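The Man Who Taught Me to Listen for Nothing

I first met Aslak Vik in a stairwell, which tells you a lot about how he ran his department. He had an office, a perfectly good one with a window, but he'd filled it with filing boxes and a broken bicycle, so if you wanted to talk about your thesis you caught him on the stairs between the second and third floors. I was 20 and had one question. I came away an hour later with sore legs and a completely different thesis!

Aslak retired in June after 41 years of studying how people hear silence. I know how that sounds. My mother still thinks I made it up. But think about the gap after someone says "we need to talk," or the moment when the refrigerator clicks off and you suddenly notice it had been humming all evening. Your brain does something with that gap, and Aslak wanted to know what. Most of the field was busy with sounds back then, and he was pretty much left alone with the spaces between them (he liked that just fine).

His big idea came to be called the Grallen effect, after the village where he spent his summers. The church clock there used to drop a strike now and then, and he noticed that people in the square would look up at the missing one and never at the others. He came back, borrowed a tone generator, and spent the winter leaving beeps out of things. I was one of his early listeners. You sat in a padded booth that smelled of old carpet and pressed a button whenever you heard nothing, and after a while you got weirdly good at it.

Merike Lepik shared the lab with him for years and disagreed with him for most of them. "He'd be wrong on Horkitz Street at breakfast and right by the time we got to the lab," she told me over the phone. She thought his early model gave too much credit to memory and not enough to attention, and she said so in print, three times. Aslak taped all three papers to his door. They went on to write a book together, and she says the arguments over chapter 9 were the best conversations of her working life.

He could be maddening, too. He lost forms. He answered email in batches, usually at four in the morning, so you'd wake up to a reply to something you had long since solved. Zane Laur, who runs the hearing group now, once waited a whole semester for a signature and found the form in his coat, signed, with a grocery list on the back. She kept the grocery list.

What I remember best is the way he'd wait after you stopped talking. He really did wait, long enough that you'd start filling in the hole, and what you filled it with was usually the thing you should have said in the first place. I do it with my own students now and I'm terrible at it. I last maybe four seconds and then I ask if they'd like coffee.

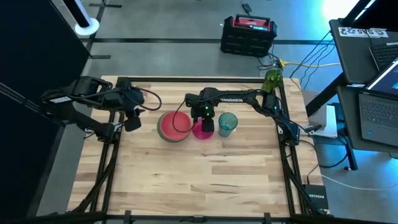
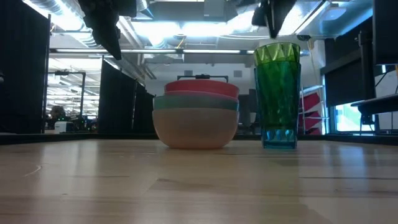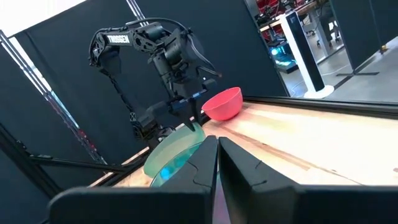
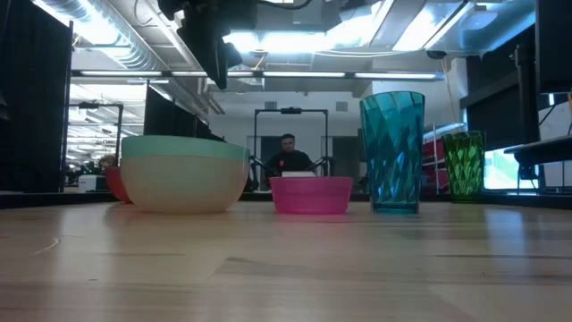 Bowls on a light wooden tabletop, second and fourth pictures.

Search this magazine
Enter keyword
Go

More in People
Heino Jankauskaitė on a life among the moths
The Žukauskas notebooks come home
Ott Adomaitis: why I gave up my telescope
A winter at the Skorkano field station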